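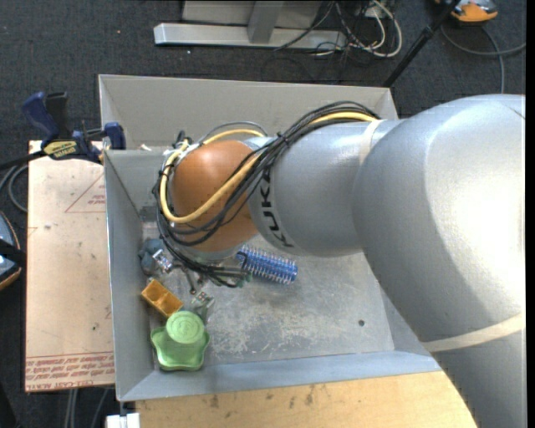 How does a sketch show get made?

3 min read

A sketch is a very short play with one silly idea in it. A man tries to return a sandwich he has already eaten. That's plenty.

Guoqing Xiao writes sketches for a theater in Stuvmont that has 300 seats, most of them squeaky. For his June show he wrote 13. He wrote a lot more than that, but the others weren't funny, and he found this out by reading them to his friends, who looked at their shoes.

Next comes rehearsal. The actors say the same joke over and over until it stops being funny to anyone in the room. This is normal. They have to trust that it was funny once — a bit like trusting that there's a floor under your bedroom mess.

Then there's the blackout, when all the lights go off at the end of a sketch. The audience claps. The actors bump into a table, grab new hats and hurry back to their places.

Want to try it? Pick two people who want different things, and keep it under two minutes. Grown-ups get wriggly after that.

14 shares · 2 comments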